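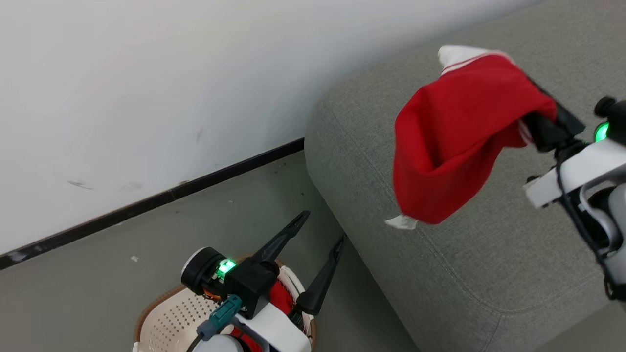
Nicanor Nieto wrote to me after the February version of this talk that eight good demonstrations teach a policy more than a hundred tired ones, and that I should say this in the first minute and not in the last. I took his advice, so please, first minute: quality of the examples before the quantity. Then say my name and the name of the project.

(Wait until people in the back have found seats. Do not start with the joke about socks.)

Slide 2. What we do in Komumeo

We collect examples of household work with cloth. A person guides two robot arms, the arms move, the cameras record, and later a network is trained to copy the motion. Cloth is difficult. A cup has one shape. A red shirt on a sofa has a new shape every time you touch it, and the network must learn what to do with all of them.

Speak slowly here. In the rehearsal I went too fast and Justach people did not follow why we need more than one camera.

Slide 3. Two views

The head camera sees both arms, the basket on the floor and the side of the sofa. It is good for deciding where to go. It is poor for the moment of the grasp, when the arm itself can cover the cloth. The wrist camera has the opposite problem. It sees the space between the fingers very well and almost nothing of the room. Leave the slide for a little time and let them look.

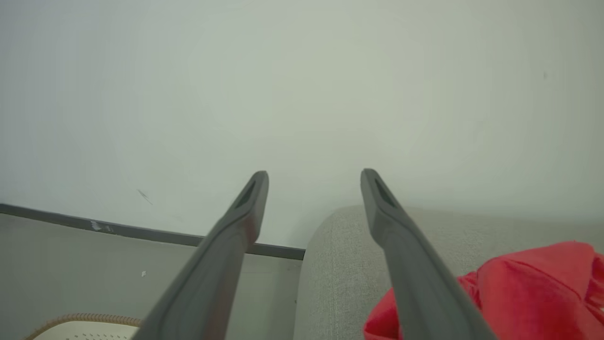 Wrist view: open fingers, red cloth on the gray upholstery.

Ask the audience: from only this view, where would you pinch? Usually somebody says "the top fold" and somebody else says "the edge". Both answers are correct for a human. For the data it matters that the operator decides the same way through the whole session. If one operator takes the top fold and another one searches for the edge, the network learns an average of the two, and the average closes the fingers on air.

Slide 4. The session protocol

One session is 38 episodes. We tried longer ones, and the last episodes were always worse: short hesitations, a second grasp where one was enough. The operator did not notice it, but the curves show it. Now we stop at 38 and change the person.

Between episodes the cloth is put back by hand. Do not put it back nicely. This was our biggest mistake in the first month. We folded the garment a little before each start, from politeness I think, and the policy was excellent with politely folded garments. With a garment thrown on the sofa it failed. Now the rule in the protocol is "drop, do not place".

The basket also moves between the episodes. We had tape marks on the floor, and we removed them (the glue stayed, we cleaned it with a Bostik remover, skip this if there is no time).

Slide 5. What we throw away

Out of one session we normally reject two or three episodes. Reasons, in order of how often they happen:
- the operator stopped to talk
- a cable pulled on the arm
- the cloth fell from the fingers and was picked up by a human hand

An episode where the cloth falls and the robot picks it up again, we keep. This is important — say it two times. Recovery is the most expensive thing to collect, and if you clean it out, you have a policy which does not know what to do after its first error.

Expect a question from Salian here, they delete all the failures. Be friendly. Their task is rigid parts in a tray, so maybe for them it is right. I do not have a measurement for their case.

Slide 6. Labels

Every episode gets one sentence, written by the operator immediately after. "Put the red clothes in the basket." We do not correct the grammar. At the beginning I corrected everything, and all the sentences became the same sentence.

Slide 7. Numbers

We have 18 sessions with this sofa. Show the table, do not read it aloud. Point only to the last column, success with garments the network did not see in training. It is lower than I would like, and I should tell it in this way and go on.

Slide 8. What is next

Second room, darker sofa, a basket with a lid. Then questions. If nobody asks, return to the wrist view and ask them again where they would pinch.

Backup slide: camera timing. Only if somebody asks about the delay between the views.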